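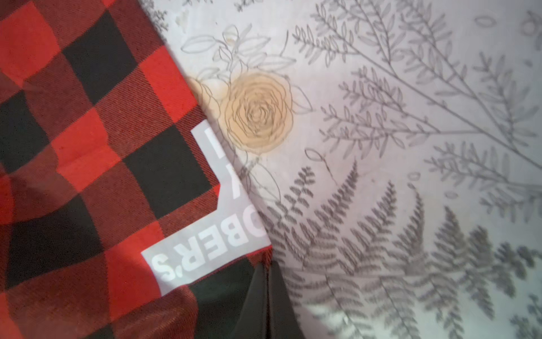
Dredley has asked whether failed folds should be kept in the set or discarded at the rig, the view there being that a learning system shown too many poor attempts will copy them. The question was raised on the morning call and is answered below so far as we are able to answer it.

Search this notebook Go

6th March. Stindville rig, shirt folding, both arms.

Failed attempts are to be kept. They are to be marked as failed by the operator before the next attempt begins, and the mark is to be entered in Eberhard and not on paper. The last paper sheets were copied across in December and a number of rows could not be matched to any recording. Where an operator drops a sleeve and recovers it, the attempt is marked as complete with recovery. Prirkent trained on clean attempts alone did poorly whenever the cloth slipped, and it had no examples of how to put matters right.

The count at the start of the session stood at 3486 attempts accepted for all garments. The target for checked shirts alone is 1000, and we have nearly 15 per cent of it. Plain shirts are well ahead. Checked cloth has been put off more than once and this should not continue.
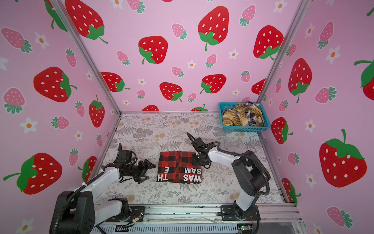 The order of work for each attempt remains as agreed. Both arms return to rest, the recording is started, the shirt is spread, the sides are brought in, and the body is folded up from the hem. The recording is stopped only after both grippers have let go and moved clear. Several files from the previous session end while a gripper is still closed. These have been set aside and will not be counted.

Operators are reminded to vary the starting position of the shirt. A review of the accepted attempts showed the collar placed at nearly the same spot many times in succession. It is acceptable for the shirt to begin creased, turned, or partly under itself. It is not acceptable to straighten it by hand once the recording has begun.

Speed was also discussed. Attempts made by newer operators contain long pauses while the next grip is considered. Dredley trims these pauses before training. We do not propose to do so here until the two methods have been compared on the same garments, and the untrimmed files will be held in full.

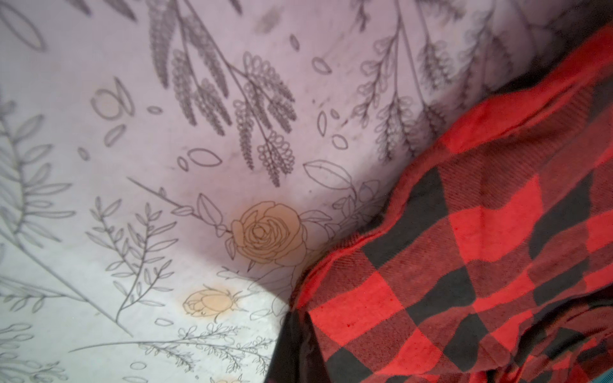 Wrist camera, red and black check against the printed cloth.

The wrist views are to be checked for focus at the start of each block. Where the cloth comes very close to the lens the system has little else to go on, and such stretches should be noted with a time but left in the file.

Outstanding items:

Second copy of the session files to be sent to Dredley.
Grip force setting for level 2 to be confirmed before thicker cloth is attempted.
Eberhard to be asked for a separate mark for "complete with recovery"; it is at present typed into the remarks field and is spelt in several ways.
Next block: checked shirts, collar away from the rail.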